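Plomenach folding craft table

I bought this in July to replace a heavier table that took two people to shift. It weighs 7 kg and folds flat enough to go behind a door. Putting it up takes a minute, and the legs lock with a firm click.

The top is a decent size for paper work. I keep a white board on mine and the glue stick stays within reach. 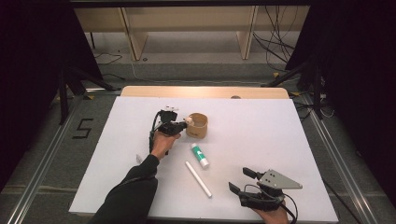 What I didn't like

The feet mark soft floors, so I bought felt pads. One hinge was stiff for the first 6 weeks. Flotidard delivered it a day late.

Worth buying if you are short of room. Four stars.

11/09/2019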